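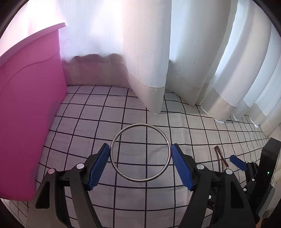 Why did the left gripper drop rings at the end of the lift?
The closing force fell below setpoint once the Prodow driver went into thermal foldback.

19 February 2026, Jukarura bench

Fault first logged at cycle 2,000. No alarm on the Kolev controller, only a warning flag that clears itself. Driver case read 70 C at the time of the drop, foldback threshold is set at 60 C. The Rurker log shows jaw position holding while current sags - so the position check passes and the part slips anyway.

Swapped the driver, same result at cycle 2,775. Not a bad unit.

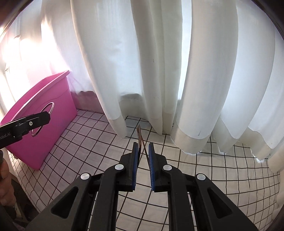
Thin parts go first, as the pads have little to bite on. Added a current check alongside the position check, stop on either. Hold current lowered after contact. Still to do: duct for the driver housing, rerun from zero.

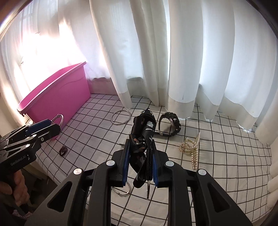
Can the gripper be run by hand until the duct is fitted?
Short runs only, with the current check enabled and fingers kept clear of the linkage - a foldback reset restores full force without warning.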